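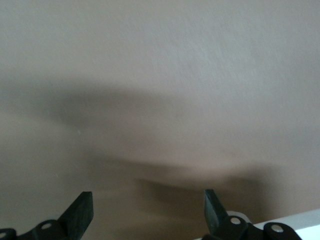 Robots at work — who does what now?

At Groltmont they pack boxes. Lots of them. 1318 on a busy day in December! People used to lift every one. Sore backs, tired arms.

Now 2 robot arms do the lifting. A robot hand has fingers, but only for pinching. Open, close, open, close. It can't feel bored. It also can't tell if a box smells funny.

So people still have jobs, just diferent ones. Seul-gi Ra used to lift. Now she teaches the arms where to go and stops them if somthing looks wrong. Min-kyu Ban checks the boxes. He misses chatting on the old packing line — the new room is quieter.

Ask a grown-up: what part of your job would you give to a robot? What would you keep?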